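Leramlow 开放日厨房台面演示数据 说明文件

版本 0.3，随手写的，后面再补

先看这个

这批数据是 Leramlow 实验室一月份开放日当天录的。不是正式采集，是演示的时候顺便开着录制，所以质量参差，有的段落很干净，有的段落旁边有人说话、有人挡光。音频没有放进来，原因见后面“隐私”一节。

想拿来做正式评测的，建议别。想看看真实演示现场的数据长什么样、调一调读取代码、做个预训练的边角料，可以。

一句话概括：单臂，两指夹爪，厨房台面，碗和玩具食物，遥操作。

规模

录制段数：1352（含失败和中途放弃的）
现场共 7 个时间段，每段开放给一批参观者
其中 130 段是参观者自己上手遥操的，其余是我们的人操作
任务说明文本：8 条，中文为主，英文是后来机翻的，没校对，凑合看

段数是按“开始录制”按钮数的，不是按任务数的。有人按了两次，就是两段。空段已经尽量删了，可能还有漏网的。

目录

episodes 每段一个文件夹，编号从 0 开始，中间有跳号，正常
meta 任务文本、操作者类型（staff 或 visitor）、时间段编号
calib 标定文件，开场前标的，中午没重标
tools 读取和预览脚本
notes 现场手记，原样贴的，错别字没改

每个段文件夹里：腕部相机视频、外部视角视频、关节状态、夹爪开合量、动作指令。时间戳统一用主机时钟。腕部视频偶尔会比关节状态晚一点点，预览脚本里有个对齐选项，默认是关的，自己打开。

现场怎么布置的

开放日来的人杂，学生、家长、隔壁园区做设备的，还有 Steiner 那边过来看硬件的。所以台面故意做得像家里的厨房，一看就懂，不用讲半天。

台面右边那些罐子杯子基本是摆设，任务里用不到，但是会出现在外部视角里，当干扰物就好。不要裁掉，有人问过，我们觉得留着更有用。

任务对象主要是黑色的碗和玩具食物。碗是哑光黑的，深度相机对它很不友好，所以这一版干脆没给深度。

操作流程（给参观者看的那张纸上写的，抄过来）

1 站到黄线外面，别伸手进台面
2 工作人员说可以了再握手柄
3 先空着动几下，找找感觉
4 听任务，慢慢做
5 做完松开手柄，夹爪会停在原处
6 想再来一次重新排队

第 5 条有人没照做，松手前还猛拉了一把，那几段结尾会有一个突然的抬升。meta 里标了 jerk_end，训练前最好滤掉。

任务文本

以下是 8 条里最常用的几条，完整的看 meta：

把碗从案板上拿起来
把碗放回案板
把柠檬放进碗里
把草莓放进碗里
随便玩（对，就是这条，参观者段里很多，没有成功与否可言）

成功标签是人工打的，一个人打一遍，没有交叉核对。边界情况按宽松算：碗落在案板上、没翻，就算成功。歪一点不管。

画面样例

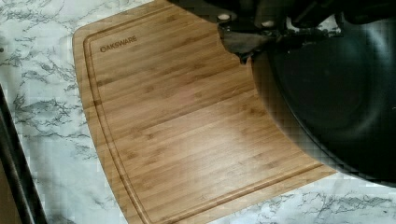
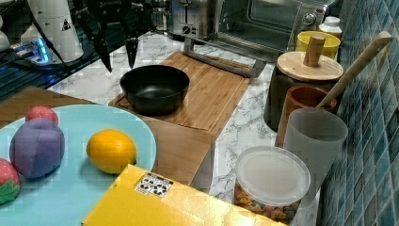
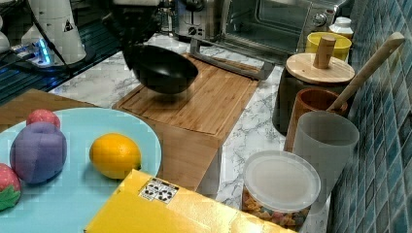
图：台面演示取样，三张都能看到夹爪和竹案板。第一张为腕部相机，案板左上角有 OAKSWARE 字样；第三张夹爪正提着黑碗。

读画面时注意

腕部视角里夹爪自己会占掉上面一块，做分割的话记得加遮罩。案板表面反光，腕部相机凑近了会有一片发白，不是过曝参数没调，是灯的位置就那样，换了两次都没躲开。

外部视角右侧是蓝绿色的瓷砖墙，釉面会有点倒影。有个做检测的同学拿初版跑过，说倒影里偶尔出误检，供参考。

机器人底座脚下有蓝光，很显眼。颜色增强别开太大，开大了蓝光那一片会糊成一团，看着很怪。

黑夹爪配黑碗，对比度低，这个是我们的锅。下次换个浅色碗。碗沿和指尖重叠的时候，人看都费劲，别指望自动标注。

已知问题

时间段 3 的外部相机被碰过一次，之后视角偏了一点，标定没更新。用到外参的请跳过这一段或者自己重标。
时间段 5 有几段任务文本和实际动作对不上，排队的人临时换了任务，操作台没来的及改。
夹爪开合量的零点前后不一致，上午下午差一小截，归一化的时候分开算。
部分视频开头有半秒左右静止画面，是等手柄连接。
物体位置没有随机化方案，谁顺手摆哪就是哪。盘子里的玩具顺序和朝向都随缘。
Mado 格式的转换脚本只测过前几百段，后面的没跑完，报错了告诉我们。

隐私

参观者的脸理论上不会进画面，相机都朝台面。但人会弯腰凑过来看，所以全部过了一遍人脸检测，检出的段直接删掉，没有打码保留。音频全删，里面有小朋友的名字。

操作者只有 staff 和 visitor 两类，没有更细的信息，也不会补。

上手的参观者都签过知情同意，未成年由家长签。后来有人要求撤回的，对应段已经移除，所以编号有跳。

参观那天的一些观察（不算正式内容）

大人比小孩紧张。小孩拿起手柄就敢动，大人要先问三遍会不会弄坏。参观者段里速度差异特别大，画个直方图就能看到，两个峰。

问得最多的问题是“它自己会不会做”。当时接的是遥操作，模型没上，所以这批数据里没有一段是自主执行的，别误会。下午有一小会儿接过 Sineck 的回放模块，放录好的轨迹，那部分没收进来。

大家都喜欢抓柠檬。草莓难抓，叶子那头容易滑，失败段里占了不少。

怎么用

先跑 tools 里的检查脚本，看文件齐不齐，再跑预览。预览会把腕部和外部两路拼在一起，下面一行是夹爪开合量曲线。内存小的机器别一次全载，按时间段分批。

建议的划分：时间段 1 到 5 训练，6 验证，7 测试。别按段随机切，同一个时间段里光线和摆放太像，会虚高，我们自己就吃过亏。

只想要干净数据的，过滤条件写 staff 加 success，再去掉 jerk_end，剩下的基本能看。

想研究新手操作的，就反过来，只取 visitor。失败的别扔，最有意思的东西都在里面。

许可

研究和教学随便用，注明来自 Leramlow 开放日。商用先写信问。不要拿去尝试还原参观者身份。

更新记录

0.1 原始导出，内部用
0.2 删人脸段，删音频，补 meta
0.3 加读取脚本，加 jerk_end 标记，改了几处错字（估计还有）

待办：英文任务文本校对；夹爪零点统一；时间段 3 外参重算；notes 里的缩写解释一下，现在除了当天在场的人谁也看不懂。

有问题在仓库里提 issue，附上段编号和脚本版本，不然没法查。回复可能慢，下一次开放日的台子还没搭完。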